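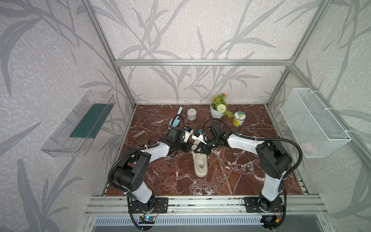

*Two-arm tabletop cell, with a slipper under the grippers and the small household props toward the back.*

A **two-arm tabletop cell** is a bench-sized robot setup with a pair of arms fixed along one edge of a work surface, usually inside a metal frame. This article is about paying for one. I keep the equipment pages on the Khokhar wiki, I've planned a few of these cells for groups in Prasville, and I got enough wrong the first time that I have opinions! If you're after kinematics or software, those have their own articles and I'd only embarrass myself here.

## What counts as the cell

People say "the robot" when they mean the arms, and then they budget for the arms. Please don't. For planning purposes I count everything you'd have to unbolt or unplug if you moved the whole thing to another building: arms, grippers, cameras, frame, rail, work surface, wall covering, small electronics, cables, the computer, and the boxes of objects the robots handle. My last full parts list ran to 157 lines, and a good many of those lines were screws, brackets and cable ties (I put them all in now, even the silly ones).

The computer is the one that slips through most often. It sits under the bench, somebody assumes it's coming from the office pool, and then the office pool sends a laptop.

## Arms and grippers

Arms are the biggest purchase and also the easiest, because you can get a proper written quote for them. Ask for two prices, one for a single arm and one for the pair with mounting plates and power supplies included. Sellers differ a lot on what they treat as an accessory. Somska quoted us arms with the plates but no power cables, and Padov did it the other way around, so the two totals looked miles apart until I'd put them side by side and added the missing bits to each.

Reach matters more than lifting power for household work. A slipper weighs next to nothing. What you need is for both grippers to meet comfortably in the middle of the table, with some room left over behind the work for other objects. I tape the outline of the surface on the floor and mark each arm's reach from its base before I sign anything. It takes ten minutes and I love doing it.
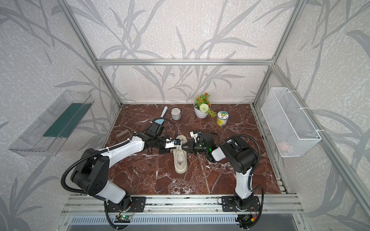
Grippers should get their own line in the budget, and I'd buy a spare for the pair if money allows. Fingers wear and pads get chewed up. If you can only stretch to spare fingers, get those, in both the left and right versions if your model makes a difference between them. Check the mounting pattern too. I once ordered a lovely set for a wrist flange we didn't own.

## Cameras

Plan on a camera at each wrist plus at least one fixed view of the table. The cameras themselves have become fairly cheap, and the trouble comes with everything attached to them: brackets, longer cables, a powered hub, and enough ports on the computer to take all of it at full speed. Some brackets can be printed in-house, which is great fun, but somebody's time is going into that and it belongs in the plan.

Measure cable length along the arm with the arm stretched all the way out, then add slack for the bends at the joints. Corrugated sleeve is worth every penny for this. I buy it a size wider than I think I'll need so I can feed in another wire later without stripping the whole arm.

## Frame, surface and walls

Aluminum extrusion is the usual pick for the frame. It's easy to cut, it comes apart again, and you can hang nearly anything on it – trays, baskets, lights, a shelf you thought of at the last minute. The price per length looks friendly. The corner pieces, slot nuts and brackets are where it creeps up on you, and my rule is to set aside an extra $200 for hardware on top of whatever the frame drawing says. I've never had any of it left.

Then there's the look of the place, which newcomers find odd in an equipment budget. If you want the same task recorded on different backgrounds, you'll be buying patterned wall coverings and table surfaces, and probably swapping them. Leaf-print walls, marble-look tops, plain gray, whatever you like. Buy enough from one batch to cover the cell again after damage, since prints get dropped from the catalog and the replacement never quite matches. Shiny surfaces throw light back at the cameras, so get a sample and look at it under your own lamps first.

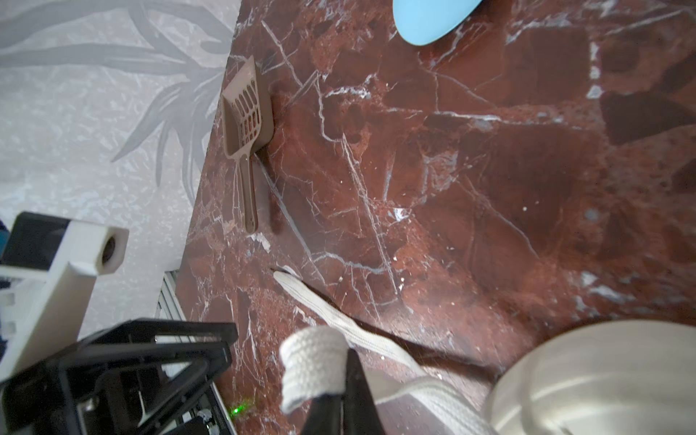
Soft things are hard on a schedule. Straps, laces, cloth and anything that folds will take more practice from the operators than a block or a can, and operator hours are usually a bigger number than people expect. On our first cell I planned for 100 hours of setup and practice before any useful recording. We went well past that, and I've been padding the line ever since.

## Props

Here I mean the objects on the table, both the ones being handled and the ones that simply fill out the setting. Think footwear, scoops, garden tools, jars, tins, a fake plant. I set $60 per table arrangement and shop at discount stores, and most of the time it's plenty.

A few buying habits that have worked for us:

- Get duplicates of anything that will be gripped. Shoes especially get scuffed.
- Choose artificial plants. Live ones grow, and they drop dirt on the work surface.
- Keep receipts and product labels in one envelope per arrangement, so a lost item can be matched.
- Store props by arrangement. We sorted ours by type at first and spent ages hunting for the right jar.

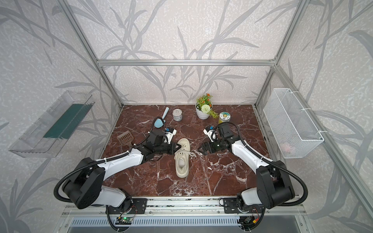

Footwear deserves a note of its own. An open slipper and a laced shoe are different jobs for a gripper, so if your plan says "shoes" as a single task, split it up and give each kind its own practice time.

## Space, power and upkeep

The footprint on paper is the table. The footprint in life is the table plus a walkway on every side you need to reach, a chair or two for the operators, and somewhere to put the panels you've taken off the walls. Have the power checked early; moving an outlet in an older building can hold you up longer than the arms' delivery date.

For upkeep I list cables, finger pads, sleeve, a spare of each small circuit board, and a replacement work surface. Boards mounted near the front rail are handy to get at, but they also get bumped, so I price small covers for them as well.

## See also

- Choosing a wrist camera bracket
- Khokhar parts list template
- Work surface suppliers, Prasville area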